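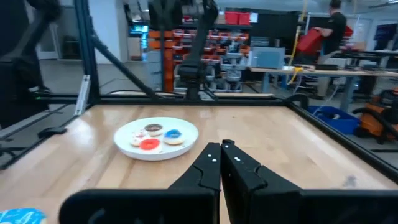
Donut plate, four up, on the butcher-block table. Orange shelving behind, lined with rows of red and orange bins.

Bench notebook, October
Entry: props, food (pretend and otherwise), table surface

Started 9:20, after coffee. Subject for the week is the donut set, which Lenka wants written up properly so that whoever sets the table next doesn't have to ring her at home. Fine. I am writing it up properly.

Current plate order, going round: chocolate with sprinkles at the back, blue on the right, red in front, white with the red and pink sprinkles on the left. Please keep it. I have now found it in three other arrangements, each defended by its author as the obvious one. Dušan's system is "by flavor," and when asked what flavor blue is he went to lunch.

The plate is the round white one. We tried the Danko plate first, the one with the raised rim, and it's a handsome plate, but the rim hides the bottom third of every donut and you spend the morning nudging them toward the middle. It has gone back to the kitchen, where Fergus is using it for toast.

Colors. The red is very red. Lenka asked for "strawberry" and what she got is closer to fire equipment. Against the shelving at the back, where all the bins are red and orange already, I worried it would get lost, but the plate does the work and it reads fine from where I sit. Blue has the opposite trouble: it looks like nothing you'd eat, and so it's the one every visitor points at first. The white one is my favorite and gets no attention at all. Sprinkles on the chocolate are good. Sprinkles on the white are better.

11:05. Table. Somebody oiled the butcher block with the Platum stuff, the wrong tin, and it now has a shine that comes and goes depending on where you stand. Pretty in the way of a hotel lobby. I went over the near half with a dry cloth for 20 minutes and moved the shine slightly to the left. Miloslav says to leave it alone and it will dull down on its own. Miloslav says this of most things, including the sink.

Things tried on the surface under the plate:
-- paper doily (Samah's idea; slid about, looked like a christening)
-- cork mat (good grip, shed crumbs that were then mistaken for donut crumbs, much discussion)
-- nothing at all

Nothing at all wins.

12:40. Measured how long it takes to clear the table and lay it again from the checklist, with me reading and Dušan laying. Six minutes the first time, and two of those were spent on what "back of the plate" means. It means the side farthest from you. I have written FAR SIDE on the checklist in marker, and beneath it someone has already written "of what."

Storage. The donuts live in bin 39, not 36, whatever the label says. The label was printed by Sekton when they did the shelves and we never corrected the last row. Lids on, please. An open bin of frosted things collects fluff, and fluff on chocolate frosting is a sad sight and takes a toothbrush to get out. The toothbrush is in the same bin. It is marked. It should not need to be marked.

Cost, for the next order: the Dutotbridge shop wanted nearly 70 for the boxed set with a cake stand thrown in. We don't need a cake stand. Lenka thinks we need a cake stand. Left this open.

3:15. Real donuts appeared in the kitchen, courtesy of Fergus, and I would like it noted that they were worse looking than ours in every respect. Beige, mostly. One had collapsed. They were gone by half past.

To do
- new label for bin 39
- find the right tin of oil and hide the Platum
- ask Samah whether the croissants are coming back or whether she has adopted them
- second white plate, same size, in case of the inevitable

Left the table laid. Lights off 5:50.

Print this entry | E-mail this entry

Comments (4)

lenka j.
The cake stand would give us height. I'm only saying it where there's a record.

Dušan P.
Blue is blueberry. I was hungry, I wasn't fleeing.

Samah
Croissants are in my desk drawer and quite safe. You can have them back when the doily gets an apology.

M. Vrabec
Sink has improved.

Recent entries
Bin labels, last row: a short history
Cutlery tray, second attempt
Which cloth is the dry cloth
Cork mat trial, with crumbs
Fruit bowl: the pear will not stand up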